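Filed under: Moving & Storage | Consumer Notes
4 min read
Print | E-mail

Binding estimates: read the second page first

Zorken, the booking site that sells moves on behalf of smaller carriers, spent August telling customers that it has done away with the surprise bill. Its new "Fixed Means Fixed" quote is supposed to give you one price before the truck shows up and the same price after it leaves. I'd like to believe it. I have read the terms twice and I don't.

The headline is fair enough as far as it goes. You list what you own, the site works out a volume, and a carrier accepts the job at that number. What the ad leaves out is on page two, under "Inventory Variance." If the crew decides on arrival that the load is bigger than the list, they can issue a revised quote on the spot. You can sign it or you can send the truck away. If you send it away, Zorken keeps the $300 booking fee.

So the price is fixed until the one moment when you have the least room to argue, with the lease up at noon and the bed already in pieces.

Catinca Dobre moved from Pilthorpe to Clullholm on one of these quotes. Hers came to $3886. The crew lead walked through the apartment, stopped in the kitchen, and added $400 for 13 extra cartons. She says every one of those cartons held things she had entered on the form as "kitchen, general," a category the form itself offered her.

"I asked him what 'general' was supposed to mean and he said he doesn't write the forms," she told me. She signed.

I put this to Tarek Ait Brahim, who handles customer relations at Zorken. He said the large majority of fixed quotes are never revised. I asked for the figure and he said it wasn't something they publish. I asked whether the carrier or Zorken keeps the added money, and he said it depends on the carrier agreement. I asked to see a carrier agreement. That was the end of the e-mails.

Paju, the smaller outfit that works mostly inside Clullholm, does it differently. Cornel Coman, one of the owners, sends a person to look before quoting, or does it over a video call if the stairs are simple. He charges for the visit and takes it off the bill if you book. It's slower, and his prices aren't the lowest in town. He also admits that his own estimates go wrong.

"Garages," he said. "People forget they have a garage."

When that happens his paperwork says the added charge can't be raised at the door. It has to be billed afterward with the list attached, and the customer gets to dispute it. I haven't found anybody who has tested that clause, so take it for what it is -- a promise on paper, same as Zorken's, only with better wording.

If you're going with an online quote anyway, the kitchen is the room to worry about. Couches and dressers are easy to list. Small appliances, jugs, and whatever else has collected on the counter are not, and they eat cartons. Skip the "general" box if the site lets you and type the items in one at a time. Take photos of every surface and open cabinet the night before, and e-mail them to the company so there's a time on them.

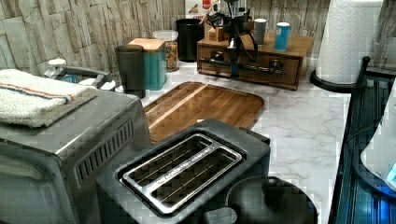

Countertop items count toward your volume. List each one.

Lenuța Ciobanu, who used to write up estimates for a van line and now mostly argues with them, suggests one more step: ask in writing what size carton the quote assumes. Her view is that two companies can look at the same shelf and come up with very different box counts, and both will call it standard.

Tormod Sæther wrote in to ask whether the Zorken booking fee comes back if the carrier cancels. The terms say it is "credited toward a future booking" -- so no, not in any form you could spend on a different mover. I've asked if that will change and will print the answer if there is one.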